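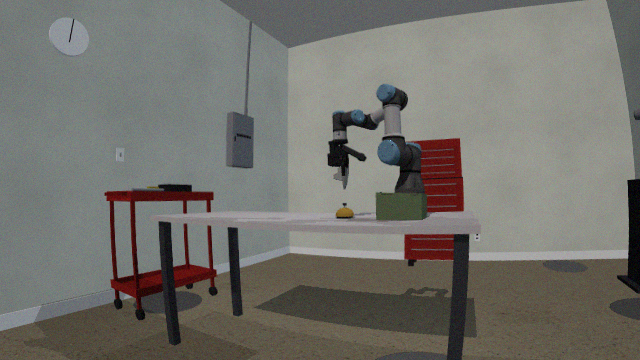
Keeping a Work Table You'll Want to Work At

My mother did everything on one table. She cut out dresses on it, rolled dough on it, fixed the radio on it and once repotted a lemon tree on it the night before my cousin's wedding. I've had bigger tables than hers, and fancier ones, and I have never managed to get as much done on any of them, so over the years I've paid attention to what she did and tried to write it down. These are the tips I give to friends when they ask, plus a few that readers sent in after the last page (thank you, keep them coming!).

Start with the height

Stand up straight in the shoes you'd normally wear in that room, let your arms hang, and bend your elbows. For chopping and kneading you want the top a few inches below your elbow. For fiddly things like sewing on a snap or gluing a handle back on a cup, you want it higher, so you aren't bent over like a question mark. Most of us only have the one table, so set it for the job you do most and cheat for the rest. A thick cutting board on a damp dishcloth will raise things nicely, and for close work I just sit down on a lower chair.

If your table is too low all around, you can buy wooden bed risers, which come in sets of 4 and cost very little. Check that the cup at the top is wide enough for your table leg before you bring them home. I didn't, the first time, and spent a whole afternoon whittling.

Stopping the wobble

A folded matchbook works until somebody sweeps. What lasts better is a slice of wine cork, cut with a bread knife and stuck on the short leg with a dab of wood glue. To find out which leg is short, press down on each corner in turn, and slide a playing card under whichever foot lifts. Add cards until the rocking stops, then cut your cork to match the little stack. If the table still sways after that, the trouble is up top where the legs join. Turn it over and tighten every screw you can find. If a screw just spins and spins, take it out, poke a couple of glued toothpicks in the hole, snap them off flush, let it dry overnight and put the screw back.

Looking after a white top

I love a white surface for working on, you can find a dropped needle or a peppercorn right away. But it does show everything. My everyday cleaner is warm water with a small squirt of dish soap, wiped on, wiped off with a clean wet cloth, and dried. The drying is the part people skip, and then they write to me about streaks.

For tea and coffee rings, make a paste of baking soda and a little water, leave it for ten minutes or so, and rub gently with your fingertips. Ballpoint ink usually comes up with rubbing alcohol on a cotton ball, though try it on the underside first, as some finishes turn cloudy. Turmeric is a misery and I won't pretend otherwise. Soap first, then the paste, and after that a sunny window if you can move the table to one. Mine faded away over most of a September.

For old paint drips and dried glue, use the edge of a plastic card. If you have wood under there and you mean to sand it, 400 grit is for the very last pass between coats. Starting with it will only wear out your arm.

What stays out and what goes away

Hadiza Dauda wrote to tell me she clears her table completely every evening, even if she'll be putting the same things straight back in the morning. I tried it and I've kept it up, mostly. I use an old baking sheet for it. Whatever I'm in the middle of goes on the sheet, screws and thread and all, and the sheet slides onto the top of the cupboard. When I want it again, down it comes with everything where I left it.

The things that get used every day deserve a proper spot within reach, scissors, pencil, tape measure, a cloth. I hang mine on cup hooks along the wall side. Don't put them under the front edge, where they'll catch your apron. (Ask me about my good apron.)

Small parts go in a muffin tin. If you're taking something apart, fill the cups in order from the left as you go, and then put it back together starting from the right.

Light

Have your lamp come from the side opposite your writing hand, or you'll be working in your own shadow all evening. A plain warm bulb is kind to the eyes for kneading and wrapping, but for matching thread colors take both spools to the window. I have sewn navy buttons on a black coat more than once.

A few from the mailbag

Salamatu Ogbonna rubs a candle stub along the runners of a sticky drawer, then opens and shuts it 9 or ten times to work the wax in. I used a bar of dry soap for years, but the candle is tidier.

She also keeps a strip of cloth tape measure glued along the front edge of her table, so she can check a hem or a length of ribbon without hunting for anything. Clear nail polish over the top keeps the numbers from rubbing off.

And for anyone whose cutting mat has curled, lay it flat in warm sunshine until it softens, then bring it indoors and leave it under heavy books overnight.

Last updated July 2020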